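How to Clean a Fabric Sofa (Without Leaving Rings All Over It)

I put off cleaning our sofa for so long that I'd stopped seeing it. Then my friend Maja Sikora came over one evening in April, set her bag down, picked it up again, and there was a lighter patch where somebody must have scrubbed once and given up. (Me. It was me.) She was very nice about it. I went straight online after she left and read far too many forum threads, most of them arguing about baking soda.

I've now done this job enough times that I have a routine I trust. It takes one morning of work and then a long, boring wait for everything to dry. You don't need a rented machine, and you don't need anything fancy!

What you'll need

A vacuum with the upholstery tool and the skinny crevice tool
A soft brush (an old clean nail brush is perfect)
4 white cotton cloths, or an old white T-shirt cut up
A spray bottle
2 bowls, one for suds and one for plain water
Clear dish soap, the plain kind
White vinegar
Baking soda
A fan, if you have one

White cloths really do matter. I used a red dish towel the first time and spent the rest of that day getting faint pink off a cushion.

Step 1: Find the tag

Look under the seat cushions, or tip the sofa forward and check the bottom. You're looking for a little cleaning code. W means water-based cleaners are fine. S means solvent only, so no water. WS means you can use either one. X means vacuum only, and I'm sorry, but this page can't help you past Step 3.

If the tag is gone, try a dab of soapy water somewhere hidden, like the back of a bottom corner, and let it dry all the way before you decide. I mean overnight. Damp fabric always looks darker and it'll scare you for no reason.

Everything from Step 4 on is for W or WS fabric.

Step 2: Empty it out

Pull off anything that comes off: throws, pillows, loose cushions. If the cushions are attached, get your hand down into the gaps and feel along the back. Do this before the vacuum goes anywhere near it. I once sucked up an earring and had to go through the bag with a fork, which is a smell I'd like to forget.

If your cushion covers have zippers, please don't assume that means they're washable. My cousin Leszek threw his in on warm and they came out fitting a much smaller sofa. Check the tag for that too.

Step 3: Vacuum more than you want to

Start at the top of the back and work down, so the crumbs fall onto parts you haven't done yet. Use the upholstery tool in short overlapping strokes, then switch to the crevice tool for the seams, the gap behind the seat, and the spot where the arm meets the seat (always the worst). If you have a pet, rub a damp rubber glove over the fabric first. The hair rolls up into little sausages and you can just pick them off.

Go over the whole thing twice. Any dust you leave behind turns into mud the minute you add water, and then you're rubbing mud into your couch.

Step 4: Deodorize

Sprinkle baking soda lightly over the seats and arms. You want a dusting, like powdered sugar on a donut. I dumped half a box on ours once and was still finding it in the seams weeks later. Leave it for an hour, have some coffee, then vacuum it up slowly.

Skip this one if your fabric is very dark and nubby. It's a pain to get out.

Step 5: Treat the spots

Mix two cups of warm water, a teaspoon of dish soap and a tablespoon of vinegar. Swish it until you get some suds. Dip a cloth, wring it out hard, and blot from the outside edge of the stain toward the middle. Don't scrub! Scrubbing roughs up the fibers, and that's how I made the patch Maja was too polite to mention.

A few stains need something a little different:

Coffee and tea: the mix above, then plain water, then blot dry. Repeat if it's still there tomorrow.

Grease: cover it with cornstarch, wait half an hour, vacuum, then use the soap mix.

Ballpoint ink: rubbing alcohol on a cotton swab, tested somewhere hidden first. Change swabs constantly, or you'll just move the ink around.

Chocolate: let it get hard, scrape off what you can with a spoon, then use cool soapy water.

Step 6: Wipe down the whole panel

This is the step I skipped for years, and it's why I kept getting rings. If you only wet one spot, the water carries dirt out to the edge and leaves a line there when it dries. So once the stain is out, lightly wipe the entire cushion, seam to seam, with a cloth dampened in the soap mix. Then go over it again with plain water and blot with something dry.

Work on one section at a time. I go back cushions, arms, seats, and then the front panel, where everybody's heels hit.

Keep the cloth damp and never dripping. If you press the cushion and water comes up, stop and push a dry towel into it with all your weight.

Step 7: Dry it fast

Open the windows, aim the fan across the seats, and stand loose cushions on their edges so air gets to both sides. Don't use a hair dryer on hot. I allow 12 hours for our sofa, and more if it's raining. Once it's dry, brush the fabric gently in one direction to lift it back up, since it can feel a little crunchy until you do.

Gray and taupe weaves like this are pretty forgiving about crumbs, but check the seams.
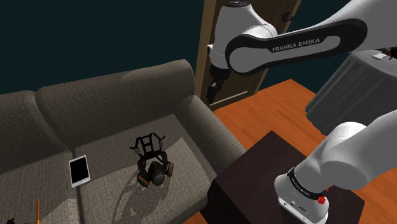
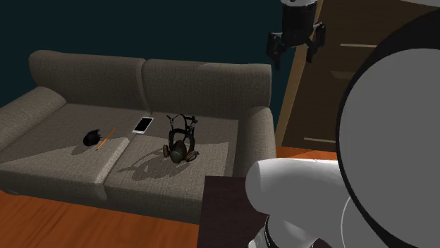

Keeping it that way

Vacuum the seats whenever you do the floor. It adds a couple of minutes and it puts off the big clean by months. If your cushions come out, flip and rotate them so one side doesn't get all the sitting. And keep a white cloth in a drawer close by, because a spill you catch right away usually just blots out with plain water.

I do the full routine twice a year now, once in spring and once before the holidays. If you've got red wine on a cream sofa, leave me a comment and tell me what you've already tried on it before you put anything else on there.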